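Home | Projects | Reports | Our Team | Contact

Setting Up the Play Table
by Uyên Khúc

For our June project, Ekaette Adeyemi and I planned a sorting table for little kids - one tabletop, a few things to pick up, and somewhere to put them. Our budget was 60 dollars and I was sure we'd blow it on containers. Then I found the yellow duck bowl (pink cheeks, stubby feet, I love it) and the whole plan changed!

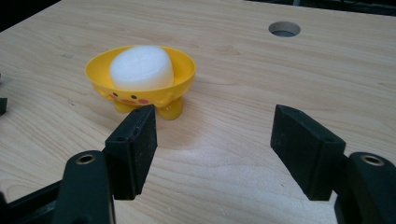 We kept the table pretty bare so little kids would have room to reach. Ekaette wanted a tray too, but I talked her out of it - more stuff, more mess.

Picking the ball took way longer. I wanted something pale next to all that yellow, and big enough that you'd have to slow down and get a good hold on it. We went through 2 rounds of swapping things before we both liked the mix.
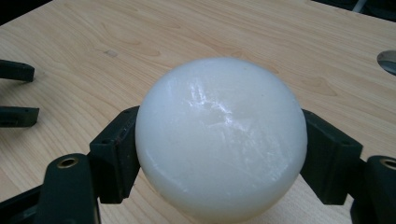 Fig. 2. The cloudy white ball, held from both sides.

Next time I'd like to try a second bowl in another color.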